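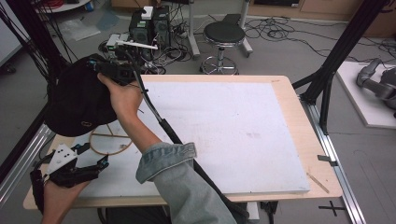

Imani told me on the phone that I'd never manage Himville in one go, and that the hill after the chapel would finish me off. Well! I walked the whole of it this August morning, all 5 miles, and only stopped for a plum. 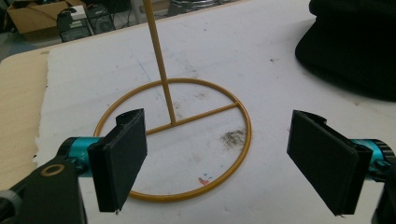 Evening

Feet in a bowl, tea beside me — bliss. Asanka rang about the choir supper and we nattered until nearly nine, mostly about his mother's dal,

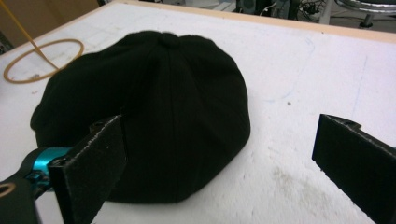 which he has promised to bring if I'll see to the rice. I must dig out the big pan.

Comments (2)

Asanka Sivakumar: She's making over 73 portions now, bless her.

Fedar: Well done on the hill!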